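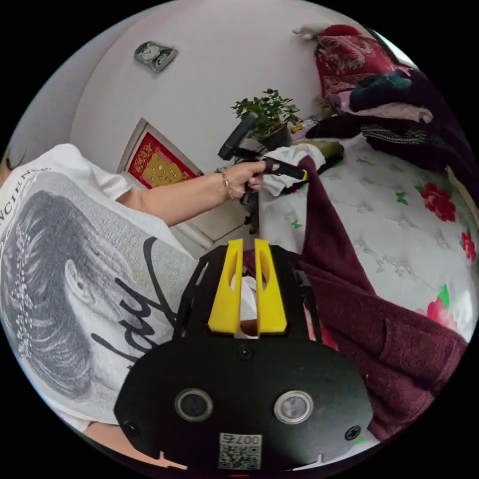
How often should a household wash its bed linen? Once a week for sheets and pillowcases, and once a month for the heavier covers, is the practice this blog recommends and the one its author follows.

The question was put to me by Ingegerd Lunde, who lets two furnished rooms above her shop and wished to set down a rule in writing for her tenants. I was pleased to assist, having kept a linen book of my own for many years, and I reproduce the substance of my reply for the benefit of other readers.

A sheet that is washed weekly need not be washed severely. Forty degrees is sufficient for ordinary cotton in ordinary use, with a sixty-degree wash kept for illness or for visitors with allergies. The common fault is overloading. A double sheet, a duvet cover and four pillowcases make a full drum in most domestic machines, and anything added to them will come out twisted and poorly rinsed. Duvet covers should be buttoned before they go in. I have retrieved a great many socks from the corners of covers that were left open.

On the matter of powder or liquid, I have used Oltex powder for whites since moving to this address and see no cause to change. Liquid is kinder to coloured linen. Fabric softener is not used in this house. It leaves a film on cotton, and towels in particular lose their ability to dry anything.

Drying deserves more attention than it receives. Linen should be shaken hard by two corners before it is hung, and pegged along the hem with a hand's width folded over the line. Where there is no garden, a ceiling airer on a pulley is the best investment a small flat can make. Mine is a Girkus, bought second-hand in April, and the cord has been replaced once — with sash cord, which I recommend. A sheet hung on it after supper is ready to fold at breakfast, provided the window is left open a little.

Ironing is a matter of preference. I iron pillowcases and the top third of the upper sheet, that being the portion which is turned down and seen. The remainder is folded while faintly damp and pressed by the weight of the pile. My predecessor in these matters, my aunt, ironed everything on both sides, and I do not believe that she slept any better for it.

Readers have also asked about thread count. It is my considered view that figures above 500 should be disregarded. Such numbers are commonly reached by counting the separate strands within a twisted yarn, and the resulting cloth is often heavy and slow to dry. The best sheets in my cupboard are a plain percale pair sold under the Farías name, purchased in 2000 and mended on one side. They have outlasted three newer sets. A sheet that has worn thin down the middle may be cut lengthwise and rejoined with the outer edges at the centre, in the old manner. The seam is noticeable for the first few nights.

As to storage, sets are best kept together inside one of their own pillowcases, and the newly washed set goes to the bottom of the pile, so that all are used in turn. Lavender is harmless but does not, in my experience, deter moths. Cedar must be sanded every year if it is to keep its scent.

Idun Strömberg has written to dispute my earlier remarks on wool blankets, and maintains that they may safely be machine washed on a cool cycle in a net bag. I have agreed to try this with the older of my two blankets and will report the result, whatever it may be.

Mrs Lunde has since adopted the weekly rule. She has added a clause of her own concerning biscuits.

Share this post
123 shares
2 comments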